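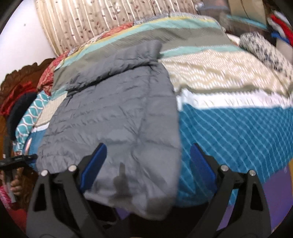 Figure 7.1. Gray quilted jacket spread out on a bed.

Print this page | E-mail this page
Last updated: September 12, 2019

Chapter 7
Coils, Wicks and the Burnt Taste

By the time you reach this chapter you have mixed, or at least watched someone mix, a fair number of liquids, and you have probably developed opinions about custard. Good. Hold on to them, but set them to one side for a while, as the next forty pages have very little to do with flavor in the bottle and a great deal to do with what happens to it after it leaves. The customer who comes back to the counter and says "this juice tastes like a campfire" is, more often than not, telling you about a coil. The bottle may be perfectly fine. Your job is to find out which one is to blame, and to do it kindly, while three other people are waiting behind them.

I learned this the slow way, in my first October at the Gaslow shop in Plosten, where I took back eleven bottles of a very nice pear liquid in one week and wrote a rather stern letter to the people who made it. They wrote back and asked what the customers were vaping it in. I hadn't asked a single one of them! It was a humbling letter to read, and I still have it (it lives in the folder with my old mixing sheets, which we'll come to in Chapter 9).

What a coil does

Strip away the housing and a coil head is a simple thing. There is a length of resistance wire, wound into a spiral or cut as a mesh, and there is a wick, usually cotton, held against it. The wick drinks liquid from the tank through small openings called ports. When the user presses the button, current runs through the wire, the wire heats, and the liquid nearest to it turns to vapor. The wick then has to refill before the next puff. Nearly everything that goes wrong in this chapter goes wrong in that last little step, the refilling, so please read the sentence again if you were skimming.

Refilling takes time, and how much time depends on the liquid, the cotton, the size of the ports and how warm the room is. A thick liquid moves slowly through small ports. A thin one moves quickly, and may move a bit too quickly and end up in someone's shirt pocket. You met this already in Chapter 4, when we talked about the balance between propylene glycol and vegetable glycerin, and now you get to see why it mattered.
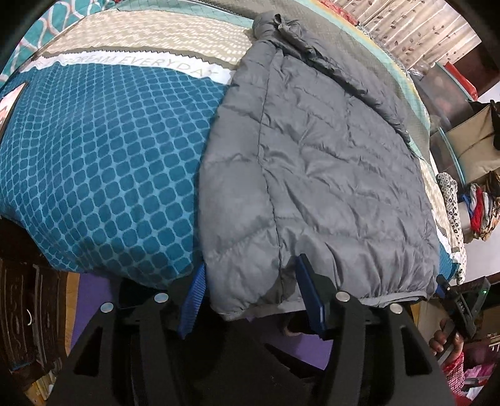

Figure 7.2. The jacket laid lengthwise, hood toward the top.

Three kinds of bad taste

People use the word "burnt" for at least three different things, and it helps to sort them out early.

Dry taste is sharp and papery and comes on all at once. The cotton has run short of liquid and is scorching. Once it has scorched it stays scorched, and no amount of fresh liquid will bring it back, though I have known plenty of hopeful people to try.

Gunked taste builds slowly over days. It is dull, brown and a little bitter, something like the bottom of a saucepan. Sweetened liquids are the usual cause, as the sweetener is left on the wire and bakes into a dark crust. My colleague Troels Ásgeirsdóttir kept a log of returned coils one winter, 634 of them, and she found crust on far more of them than either of us would have guessed. Her sheets are reprinted at the end of the chapter with her coffee rings tidied away.

New-coil taste is the mild, cottony flavor of the first few puffs. It goes away on its own, and the customer mostly needs some patience and a friendly word.

Priming

To prime a coil is to wet the wick before it is ever fired. Put a drop or two on each port, and one or two down the center where you can see the cotton, then fill the tank and let it stand. Ten minutes is plenty for most heads. The old Zurano tanks like a little longer, and the Borbély ones, with their wide ports, will flood if you are too generous. Start at the low end of the wattage printed on the head and work up gradually.
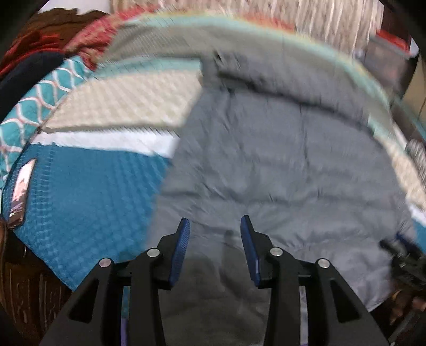

Figure 7.3. Rumpled gray blanket on a bed.

How this chapter is laid out

Section 7.1 covers wire and resistance, with a small amount of arithmetic that you can do on the back of a receipt. Section 7.2 is about cotton. Section 7.3 compares round wire with mesh, and Section 7.4 takes you through a counter conversation from the first complaint to the finished return slip. You will need a notebook, a pocket magnifier and, if your shop will spare them, a few dead coils to cut open.

Words to look for as you read: port, wick, priming, dry hit, flooding, mesh, resistance, chain vaping.

Before you go on, write down the last complaint you heard about a liquid and what you said in reply. Keep the page where you can find it. We will use it in Section 7.4.

Subbarao Fernandes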